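How to Oil and Care for Wooden Cutting Boards and Trays
By Yolanda Fitzsimmons
Updated 10 June 2025

A wooden board that gets oiled on a regular basis will last for years. One that doesn't will go pale and rough, and in the end it will crack along the grain. The job takes very little work, but most of it is waiting, so start in the evening if you can.

What you need

Food-grade mineral oil (I buy the Plarkau bottle, any plain one will do)
A board cream or wax, such as Peveven
2 lint-free cloths
Dish soap and a soft sponge
Coarse salt and half a lemon
Fine sandpaper, only if the surface feels rough

Do not use olive oil or other cooking oils. They turn sticky and start to smell.

Step 1: Clean the board

Wash both sides with warm water and a little dish soap. Don't soak it, and don't put it in the dishwasher. For onion or garlic smells, sprinkle the salt over the surface and rub it in with the cut side of the lemon. Leave it for 7 minutes, then rinse.

Step 2: Let it dry completely

Wipe the board with a towel and stand it on its edge so air can reach both faces. Leave it overnight. Oil will not soak into damp wood, and water sealed under a coat of wax is how boards end up with black spots.

If the surface is rough once it is dry, sand it lightly with the grain and wipe off all the dust. A fuzzy feel after washing is normal on a new board and goes away after a sanding or two.

Step 3: Clear off what you keep on it

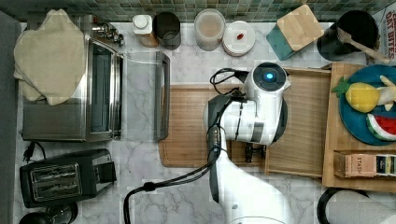

Serving boards and trays get missed more often than cutting boards. They tend to stay out on the counter with things sitting on them, and the wood under those things never gets looked at. If yours holds a plate and a box of tea, like the serving board on the right, take everything off and check the surface underneath before you start. Look for rings, pale patches and sticky spots. Pull apart any pieces that overlap too, the way the lighter tray and the big cutting board do, and do them all in one session. A tray with a raised edge needs extra attention in the corners, where crumbs and old wax collect. A wooden skewer wrapped in cloth gets into them.

Step 4: Apply the oil

Pour a small pool of oil in the middle of the board and spread it with a cloth, going with the grain. Cover the top, bottom and all the sides. The end grain drinks the most, so go over it twice. Oil both faces even if you only cut on one - a board oiled on a single side can warp.

Let it sit for 90 minutes. If dry patches show up before then, add more oil to those spots.

Step 5: Wipe and wax

Wipe off any oil left on the surface with the second cloth. The board should feel smooth, with no greasy film. Rub on a thin layer of board cream, leave it overnight, and buff it in the morning. I used Gukel cream before I switched to Peveven, and it worked fine but took longer to buff.

How often

Oil a new board once a week for the first month. After that, once a month is enough for a board in daily use. Trays and serving boards can go longer. I do mine in June and again in October, before the heat comes on and the air in the house gets dry.

To check whether a board is due, put a few drops of water on it. If they bead up, leave it alone. If they soak in and leave a dark spot, let it dry and oil it that night.

Lay used cloths flat outside to dry before you throw them away or wash them.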